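Speaker notes: Household chores and the present state of machines
Elie Smadi, Siteck
Session begins Tuesday, 10 a.m. Keep to 28 minutes and leave the rest for discussion.

Opening. Thank the hosts at Nseir. State the question plainly: can a machine tidy a bedroom today without a person standing by? Our answer is that it can do parts of the job, under conditions we choose.

Explain what we mean by a chore. Picking up one object is a task. A chore is a string of tasks in a room that someone lives in, where the order matters and the objects move from day to day. Most published results concern the first kind. Families and care homes ask us for the second.

Describe the Galtenis trials. We ran 1216 attempts in simulation across 49 room layouts. Rigid items with clear edges gave the best results. Bedding gave the worst. A blanket has no fixed shape, and a grasp planned for one fold is of little use for the next.

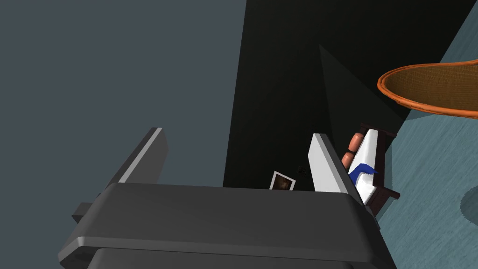 Move to the matter of supervision. In our trials an operator was permitted 2 interventions per run, and a run that needed more was recorded as a failure. Kiros Gebremichael will ask whether this is too generous. Concede that it may be. A household customer would expect none.

Shop floor comparison. Work at the Plelovico site is easier in one respect: parts arrive in known positions and the lighting is fixed. Do not let the audience conclude that the home will follow on the same schedule. Pause here for questions on cost, and refer detailed ones to the written report.

Close with our recommendation. Siteck advises buyers to contract for named tasks, with a stated failure rate for each, and to decline any offer described only as "housekeeping." We expect to repeat the trials in physical rooms beginning in October.

Comments

rowan_t: Was the failure rate for bedding given anywhere? I could not find it in the notes.

M. Okafor: I would pay for the blanket part alone.

dlk: Good talk. The Plelovico section went by too fast for those of us in the back.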